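4.2 Budgeting for the parts around the arm

The price of a robot arm is usually the first figure in a purchase request and often the only one that has been checked with a supplier. In the two laboratories we studied, the arm and its controller were quoted in full, while the gripper, cabling, work surface and containers were entered together as "sundries". We asked both groups to list these items separately for the next budget round, using the headings in Table 3.

The bin-picking cell at Kamel was the simpler of the two. Its task is to take mixed small objects out of an open metal bin, and the work surface was put together from stock parts and workshop tools. Figure 2 shows the cell with objects in the bin.

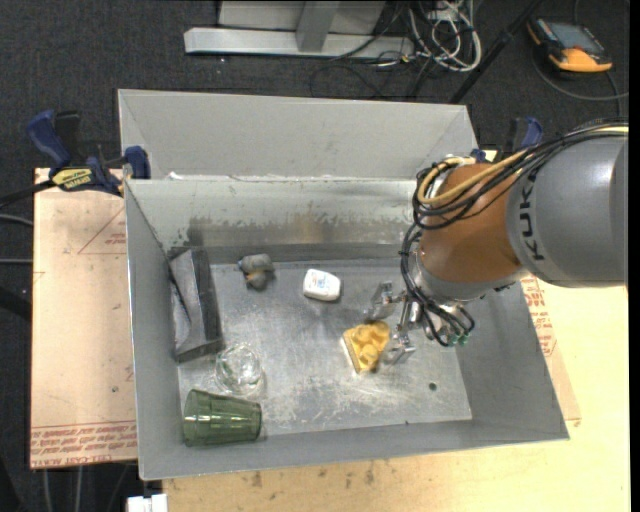

Figure 2. Bin-picking cell, with the gripper over the bin.
Section text: Nabila Bensaid and Wiroj Phuthong
Cost data: Moataz Sqalli

The bin is gripped by bar clamps and stands on a wooden tabletop, with acrylic sheet beside it. Clamps are cheap and let the group change the bin without new fixings, but they were borrowed from the general workshop and did not appear in any budget. We recommend that a project buys its own. The same applies to acrylic sheet, for which Kamel had no order code of its own before January.

Cables need more thought. Those on the arm run along its top and loop round the joint before dropping past the wrist. A run of this kind has to be long enough for the full range of movement, and it should be treated as a wearing part. The Kamel request allowed for a single set. We advise a spare set from the start, ordered with the gripper so that the connectors match.

Test objects were the item most often left out. The set in Figure 2 includes a clear round glass and a translucent green tumbler as well as opaque pieces. Clear objects are a known difficulty for depth cameras, and a group that plans to work with them should settle this before choosing a sensor. Trostar, the second laboratory, bought its sensor first and had to apply for further money.

Kamel's separate list came to 85 lines, with a total of 489 euros for clamps, sheet and test objects. The sum is small beside the cost of the arm. The delay was the larger problem, as each late order went through the same approval as a major purchase. Bushra Dogar, who handles orders at Kamel, now places these items under one standing order with Prurketti, and we have used her list as the basis for the template in Appendix B.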